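How to Bring a Two-Arm Robot Onto the Plush Sorting Table Without Losing Your People

When we set up our first pair of arms at Kermani, I spent weeks on the grippers and maybe one afternoon on the folks who had been sorting soft toys by hand for years. I'd do it the other way around now, so let me walk you through it, and do get yourself a coffee first!

Step 1. Ask before you install. Sit with the sorters for a few shifts and let them tell you which toys are a pain. Eldana Degefa told me in our first chat that fluffy, floppy things need two hands, and she was right (it took my software three tries to agree with her).

Step 2. Start small. Put a few toys on a clear table, let both arms work on one of them together, and keep the speed low. Have a sorter stand with you and call out anything that looks wrong, like a pinch too close to a seam.
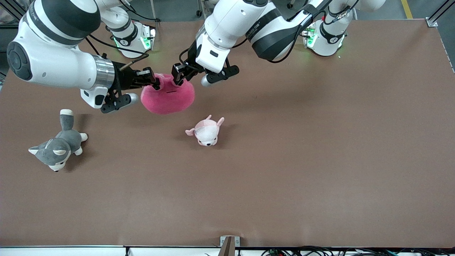 Step 3. Change the job on paper too. Our sorters became cell leads, with 32 hours of paid training and a new pay grade, and Gillespie Galbraith in the office had the new job sheets signed before the arms ran a single shift. Please don't leave that for later. People worry, and they worry more when it's quiet.

Step 4. Keep one hand-sorting bench open. Odd toys still go there, and so does anyone who needs a break from watching a machine.

Step 5. Meet again after the first 1,000 toys. Bring the reject bin along and let the cell leads do most of the talking.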